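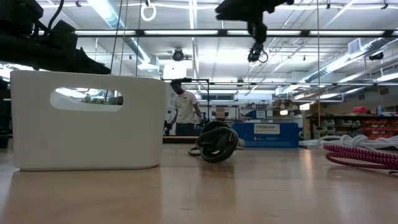 White basket at the ready, with a black cable and the ropes still out on the table.

Cable amnesty fills two tables at Gellholm

Last updated: June 4, 2019

If you have a drawer at home that won't shut because of old leads, you'd have felt very much at ease with me at the Gellholm cable amnesty, which has just wrapped up its second year. The idea is as simple as they come. You bring in whatever is knotted up in the cupboard under the stairs, somebody helps you sort it, and you go home with the bits you want to keep, coiled up properly and with a tie round them.

I went along meaning to stay for 20 minutes and ended up missing my lunch. I'd brought a carrier bag of my own (two phone chargers, a scart lead and a long grey thing that I've moved house with twice) and I was a bit embarrassed about it until I saw what the woman in front of me had in her suitcase. A whole suitcase!

The final tally was 152 cables handed over for good, which beats last year comfortably. Anything that still works goes to the repair shop in Tosadberg, and the rest is off to Zervas, who strip out the copper and pay a small sum per kilo. That money goes towards new shelves for the lending cupboard, so if you've ever tried to get the carpet cleaner out from behind the gazebo you'll know it's badly needed.

Rope was allowed in this time as well, after a lot of people asked. I'm told most of it is washing line and old tent guys, but some very decent stuff comes in too, and the sailing lot from Cetach have already put their names down for anything long enough to be useful.

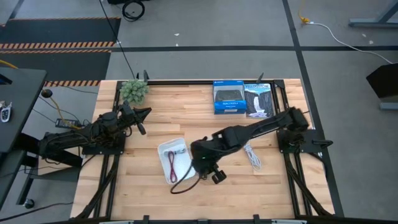 The bit I'll be taking home is how to coil a lead without it fighting back. I've been winding mine round my elbow for years and apparently that's what puts the twist in. You're meant to let the cable fall into its own loops, turning it a little between your fingers as you go, and then put a tie on at one point only. Long ones can be folded into a flat loop so they lie down nicely in a tub. I had a go with my grey thing and it sprang open across the table the first time, but the second go held and I was ridiculously pleased with myself.

The other good tip was one tub for each kind of job – telly things together, computer things together – with a bit of masking tape on the side saying what's in there. Open tubs are better than lidded ones, I was assured, as you'll only pile things on top of a lid. I've got a pile on a lid at home right now, so fair enough.

There's talk of a smaller session in August, for batteries and old remote controls. Bring a bag, and leave the plugs on please, as cut ends are a nuisance to test.

Comments (4)

tanglefoot
Went with three bags and came back with one. My husband has already asked where the printer lead is. Oops.

Marrow_and_Sons
Will they take extension reels in August? I've got one that only works if you stand on it.

hilltop gran
Please don't keep one that does that, dear! Lovely write-up. I coil mine in a figure of eight and they never kink.

Marrow_and_Sons
Point taken, it's in the boot of the car ready to go.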